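Asalix Play Kitchen Goods: Frequently Asked Questions

Last updated 12 July 2019. Quick answers first, long ones further down. If yours isnt here, use the contact form.

ORDERS AND SHIPPING

How long till it ships?
Usually 5 business days. December is slower, order early.

Can I change my order after I paid?
Yes if it hasn't been packed. Send the order number and what you want swapped. No order number, no swap, sorry.

Do you ship outside the US?
Canada yes. Everywhere else, ask first.

Is there a minimum?
No for homes. Schools and daycares on account, $40.

THE BOWLS

Are the bowls real wood?
Yes. Turned wood, pale, round rim. Rings and swirls on the inside are the grain and the turning marks, not scratches. We get a lot of emails on this one. Every bowl comes out different, some streaky, some nearly plain.

Can we eat out of them?
Please don't. Play bowls. The oil finish is for looks and for keeping the wood from drying out. For salad get a salad bowl.

What fits in one?
One big vegetable or a handful of small stuff (mushrooms, garlic, the little tomatoes). Big vegetables lie on a slant, fat end down. 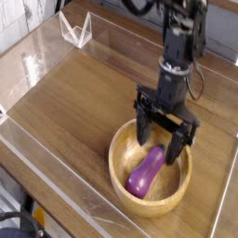 Toy eggplant in the round bowl.

My bowl has a darker side. Is it defective?
Probably not. Outside is often a shade darker than inside. A crack is a defect, send a photo and we replace it. Color is not.

How do I clean a bowl?
Damp cloth, dry right away. No soaking. No dishwasher, ever. Little mineral oil a couple times a year if it looks chalky. Rub it in, leave overnight, wipe off what's left.

Can I get just the bowl?
Yes, item 2663. Bowl only, food is separate.

THE PLAY FOOD

What's the eggplant made of?
Plastic. Hard shell, hollow, shiny. Purple with a little cap on the narrow end. No batteries, no magnets, doesn't cut in half. If you want the kind that cuts in half that's the Fondolitz set, different page.

Will the purple rub off on the bowl?
We haven't had one do it. Color is in the plastic, not painted on. Permanent marker from your own kids is another matter, and no we dont have a trick for that on wood.

Does it float?
Yes. Fine in a bath or water table. Take the bowl out first though!! The bowl is wood.

Why does it look so bright in pictures?
Glossy surface, picks up every lamp in the room. On a shelf at home it's a deeper purple. If you need a matte one, the Vávra vegetables are matte but cost more and chip easier.

How do I wash it?
Warm water, dish soap, rinse. If it has been in somebody's mouth, wash it before the next kid gets it. Not the dishwasher, the heat can warp the shell.

What age?
3 and up for the eggplant and other large pieces. Check the label on the small ones, some are older.

SETTING UP A PLAY TABLE

Do I need a special table?
No. Any low table that doesn't wobble. A medium brown top looks nice with the pale bowls and you can find things on it. White tops show every crayon.

How much should I put out?
Less than you think. One bowl and one vegetable is plenty for a toddler. Add the rest once they're putting things in and taking them out on their own.
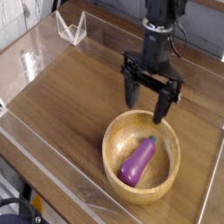 Older kids want more going on, so a second bowl, tongs, maybe a tray to carry it all. Ryota Morikawa runs our school orders and his rule is one bowl per child at the table, or there will be a fight over the bowl. Food they will share. Bowls no.

Where do I keep it all?
Food in a mesh bag so it dries. Bowls stacked on a shelf, right side up, nothing wet inside. Don't put bowls on a radiator or in a sunny window, that's where most of the cracks come from.

Do you sell the Nundatis storage crates?
Not anymore. Old stock is gone. Any crate with holes in it works.

RETURNS

How long do I have?
40 days from delivery. Unused, box not required.

Who pays return shipping?
You do, unless it came broken or we sent the wrong thing. Then we do.

Big orders for schools?
Anything over $700, write to Ryota before ordering, he can do a better price and split the delivery. Put the school name in teh subject line or it goes in the regular pile.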